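## 4. Setting Up the Grimeck Kettle for First Use

You have read Sections 1 to 3, or you have skipped them, as most people do. Either way, the kettle is out of its carton and you would like a hot drink.

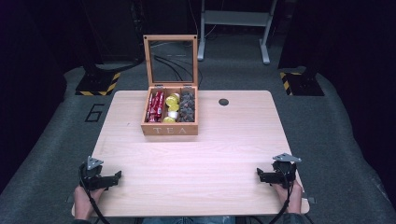
*Fig. 4-1. Tea box with the lid open. Tea box not included.*

### 4.1 Before you plug in

1. Peel the film off the display. Peel the second film off the display. There are two.
2. Take the cardboard ring out of the kettle. It sits under the filter and is the same color as the filter.
3. Put the base on a flat, dry surface, at least 16 inches below any cabinet. Steam goes up, and cabinet doors don't forgive.
4. Wind the spare cord into the slot under the base. It will fit if you go clockwise. Counterclockwise, you will have a small loop left over for the life of the product.

**Caution:** Never put the base in water. The kettle itself may be rinsed, but the socket on its underside must be fully dry before it goes back on the base.

### 4.2 The first two boils

1. Fill to the MAX line with cold tap water.
2. Close the lid until it clicks. With no click, the kettle will boil until you notice.
3. Press the lever down. The light turns amber.
4. When the lever pops up, wait five minutes and pour the water down the sink.
5. Do it all again. The first batch tastes of factory. The second tastes of a nicer factory.

**Note:** A new element may tick as it heats for the first 33 boils or so. Mudassar Soomro on our test bench has listened to a great many of them and asks us to say it is normal.

### 4.3 Picking a temperature

Turn the dial before you press the lever. Turning it afterward does nothing, however firmly you do it.

| Setting | Good for |
|---|---|
| LOW | Green and white teas |
| MID | Oolong, instant coffee |
| HIGH | Black tea, herbal tea, noodles |

Owners of the older Durrani model should note that LOW and HIGH have changed places. Nighat Hayat in our design office has explained why, twice, with diagrams.

**Note:** For a single cup, use at least 300 ml of water. Less than that leaves the sensor uncovered, and the kettle will shut off early and refuse to discuss it.

### 4.4 Keep Warm

1. Hold the WARM button for 2 seconds until it beeps.
2. To cancel, lift the kettle off its base or press WARM again.
3. To turn off the beep, see Section 7. We get more mail about the beep than about everything else put together.

**Caution:** Don't use Keep Warm with milk, soup or eggs. Someone has tried each of these – the service desk kept the letters.

### 4.5 Hard water

If white flakes show up in your cup, the kettle needs descaling. Follow the steps in Section 6 and leave the filter in place while you do it.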